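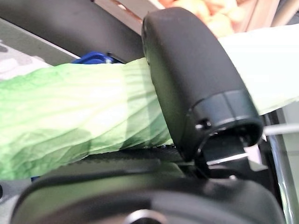
배추를 안 찢고 집는 로봇이면 우리 집 김장 때도 좀 빌려주시죠. 기술 블로그에 릴리스 예고를 올리자마자 아이디 '무청반단'이 첫 댓글로 이렇게 남겼다. Flivex는 김장 대여 서비스를 계획하고 있지 않다. 대신 채소 매대에서 물건을 골라 장바구니에 담는 양팔 로봇용 제어·계획 소프트웨어 'Gurnine' 4 버전을 12월에 정식 배포한다.

Flivex, 양팔 로봇용 소프트웨어 'Gurnine 4' 12월 배포
잎채소 파지, 양팔 역할 분담, 실패 기록 도구 개선

로봇 조작 소프트웨어 기업 Flivex는 Gurnine 4의 정식 배포를 앞두고 주요 변경 사항을 공개했다. 이번 버전은 모양이 제각각이고 힘을 주면 눌리는 물체, 쉽게 말해 시장에서 파는 거의 모든 채소를 다루는 데 초점을 맞췄다. 이전 버전은 상자를 아주 잘 집었다. 고객사들은 그 점을 높이 평가하면서도 상자 말고 다른 것도 집을 수 있느냐고 꾸준히 물어 왔다.

잎채소가 특히 까다로웠다. 감자는 어느 쪽에서 봐도 대체로 감자다. 배추와 상추는 보는 각도마다 윤곽이 바뀌고, 손가락이 닿는 순간 또 바뀐다. Gurnine 3은 파지 직전에 물체의 형상을 한 번 추정한 뒤 그 결과를 끝까지 믿었다. 믿음이 깊은 소프트웨어였다. Gurnine 4는 접촉이 시작된 뒤에도 손목 카메라 영상과 관절 전류를 함께 읽어 형상 추정을 계속 고치고, 잎이 밀리는 방향을 감지하면 손가락 간격과 진입 각도를 다시 계산한다.

회사는 평가용으로 채소 파지 시나리오 1697건을 만들었다. 이 가운데 잎채소가 들어간 것이 524건이며, 개발팀 내부에서는 이 묶음을 '쌈 세트'라고 부른다. 정식 명칭은 따로 있으나 쓰는 사람이 없다. 시나리오 정의 파일은 배포판에 함께 들어가므로 도입 기업이 자사 매대와 로봇에 맞춰 직접 돌려 볼 수 있다. 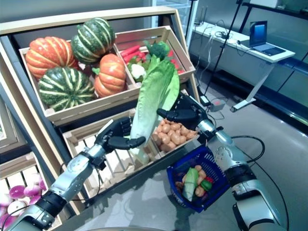
읽는 시간 3분

양팔 계획기도 새로 짰다. 종전에는 왼팔과 오른팔의 경로를 따로 구한 다음 충돌만 검사했다. 두 팔이 서로를 모르는 동료처럼 일했다는 뜻이다. 한 팔에 장바구니를 건 채 두 손으로 상추 한 통을 받쳐 드는 자세라면 사정이 복잡해진다. 바구니는 팔이 움직일 때마다 흔들리고, 안에 든 오이와 피망도 무게를 보탠다. Gurnine 4의 계획기는 팔에 걸린 물체를 팔의 일부로 보고 무게와 흔들림 범위를 경로 계산에 넣는다.

한 손이 밑동을 쥐고 다른 손이 잎 쪽을 받치는 식의 역할 분담은 작업 정의 파일에 한 줄로 적는다. 적지 않으면 계획기가 알아서 정한다. 결과가 마음에 들지 않을 때를 대비해 결정 이유를 출력하는 옵션도 있다. 초기 시험판에서는 이 출력이 지나치게 길어 개발자들이 아무도 읽지 않았고, 지금은 기본값이 짧은 형식이다. 긴 형식도 남겨 두었으니 원하는 사용자는 설정에서 켤 수 있다.

인식 모듈은 상자 단위로 매대를 나눈 뒤 그 안의 물체를 분리하는 2단계 방식으로 바뀌었다. 줄무늬 호박처럼 무늬가 강한 물체를 두세 개로 쪼개 인식하던 문제가 이 과정에서 크게 줄었다. 양파와 순무의 구분은 여전히 어렵다. 개발팀은 이를 알려진 문제 목록에 올렸고, 회의 끝에 사람도 가끔 헷갈린다는 변명은 목록에서 뺐다.

매대 모델링에는 Edside의 장면 편집기를 연동했다. 기울어진 선반과 살 사이가 벌어진 나무 상자를 불러와 각도와 간격을 고치면 충돌 모델이 곧바로 갱신된다. 바닥이 막힌 상자만 가정하던 옛 모델에서는 나무 살 사이의 틈이 깊이 잡음으로 처리되곤 했다. 이제는 틈을 틈으로 읽는다. 당연하게 들리겠지만 여기에 한 분기가 들어갔다.

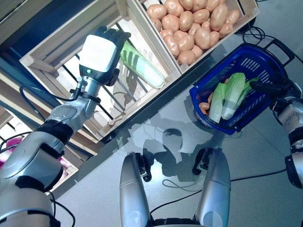 실패 기록 도구 'Wijesinghe'

함께 배포되는 Wijesinghe는 작업 도중 무엇이 어긋났는지 되짚어 보는 기록·재생 도구다. 머리 카메라와 손목 카메라 영상, 관절 상태, 계획기의 판단을 하나의 시간축에 맞춰 저장하고, 원하는 지점부터 시뮬레이션으로 다시 실행한다. 매개변수를 바꾼 재실행 결과를 원래 기록과 나란히 놓고 비교하는 기능도 들어갔다.

그림자 처리 옵션은 이 도구 덕분에 생겼다. 조명이 강한 곳에서는 로봇이 바닥에 드리운 자기 그림자를 장애물로 보고 점잖게 멈춰 서는 일이 있었다. 기록을 재생해 보기 전까지 개발팀은 통신 지연을 의심하며 멀쩡한 케이블을 여러 번 갈았다. Gurnine 4는 로봇의 자세와 조명 방향으로 그림자 영역을 예측해 장애물 지도에서 제외한다. 빛이 번져 물체 윤곽이 흐려진 구간에서는 인식 신뢰도를 낮추고 접근 속도를 줄인다.

배포 및 지원

Gurnine 4는 기존 유지보수 계약 고객에게 추가 비용 없이 제공된다. Gurnine 3에서 쓰던 작업 정의 파일은 변환기를 거쳐 그대로 사용할 수 있다. 단, 양팔 동작을 사용자 스크립트로 직접 짠 경우에는 수동 검토가 필요하다. 변환기는 그런 부분을 찾아 주석을 달아 주며, 주석의 말투가 다소 퉁명스럽다는 시험 사용자 의견은 다음 업데이트에 반영할 예정이다.

Gurnine 3의 보안 업데이트는 Gurnine 4 배포 후에도 당분간 이어진다. 설치 안내서와 알려진 문제 목록은 배포 당일 오전 10시에 고객 포털에 올라간다.

Flivex 소개
Flivex는 이동형 양팔 로봇의 인식, 경로 계획, 힘 제어 소프트웨어를 개발한다. 로봇 본체는 만들지 않는다.

보도 관련 문의: Flivex 홍보팀
김장 관련 문의는 받지 않는다.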